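Last revised Jan 18, 2025. Applies to all member flocks selling through the Villmont and Samley pickup points.

# Egg Handling and Storage: Frequently Asked Questions

## Washing and refrigeration

**Do I have to wash eggs before dropping them off?**

Only if they are visibly soiled. Clean eggs from clean nest boxes may be delivered unwashed, provided the carton is marked "unwashed." Light dirt can be removed with a dry brush or a fine sanding sponge.

**What water temperature should I use?**

Wash water should be at least 20°F warmer than the egg, and never below 90°F. Cold water makes the contents contract and can draw bacteria in through the pores. Do not soak. Rinse, dry with a paper towel, and refrigerate.

**Can washed eggs stay on the counter?**

No. Washing removes the bloom, the natural coating that seals the pores. Washed eggs must be held at 45°F or below. Once any egg has been refrigerated, keep it refrigerated – condensation forms on a cold shell in a warm room and carries surface bacteria inward.

## Trays and cartons

**Which end goes down?**

The pointed end. The air cell is at the blunt end, and keeping it on top helps the yolk stay centered. This matters most for eggs held longer than a week.

**Can I use plastic trays at home?**

Yes. Rigid plastic can be washed and sanitized between batches, and pulp cannot. Wash trays in warm soapy water, rinse, sanitize, and air-dry fully before refilling. Shallow trays are fine on a refrigerator shelf but give little protection during transport. 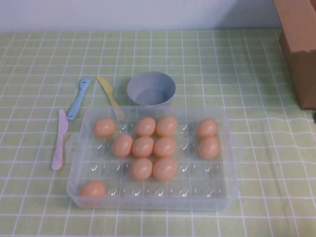 One member wrote in to say that open trays dried her eggs out faster than closed cartons did, and she asked whether a lid was required. It is not required for home storage, but the observation is sound. Shells lose moisture continuously, and moving air speeds up the loss. Closed cartons also limit odor transfer from onions, fish, and similar foods. For sale eggs, a closed carton is mandatory.

**Can I reuse store cartons?**

Not for eggs sold through the co-op. Old grade marks, plant numbers, and dates would be misleading. Blank cartons are sold at both pickup points in bundles of 200.

## Dating and freshness

**What date goes on the carton?**

The pack date, written as month and day. If a carton holds eggs from more than one day, use the oldest lay date. Add your flock number in the lower right corner of the label. The Prirkel label template already has a box for it.

**How long do eggs keep?**

Refrigerated in the shell, four to five weeks from packing. Hard-cooked eggs keep one week. Raw whites keep up to four days, and raw yolks two.

**Is the float test reliable?**

It measures the size of the air cell, so it indicates age. It does not detect contamination. An egg that stands on end is older but may be usable. An egg that floats should be discarded.

## Cracks, spots, and odd eggs

**What if I find a hairline crack?**

Do not deliver it. If the crack happened at home and the membrane is intact, break the egg into a clean covered container, refrigerate, and use within two days in a fully cooked dish.

**Are blood spots a reason for rejection?**

Large ones are, if visible on candling. Small spots are harmless and are difficult to see through brown shells.

## Deliveries

**When are drop-offs accepted?**

Villmont takes eggs in the morning only. Samley takes them until closing. In August, both points require a cooler with ice packs, regardless of travel time.

**Why was my batch refused?**

The slip will carry a code. Code 11 means missing or unreadable date. Code 273 means the temperature at receipt was above the limit. Code 773 means mixed washed and unwashed eggs in one carton. Relabeling fixes the first on the spot. The other two cannot be corrected at the counter.

**Where do I get a candling lamp?**

The Shemweta depot lends them for up to two weeks. Return the lamp with its power cord – replacement cords are charged to the member account.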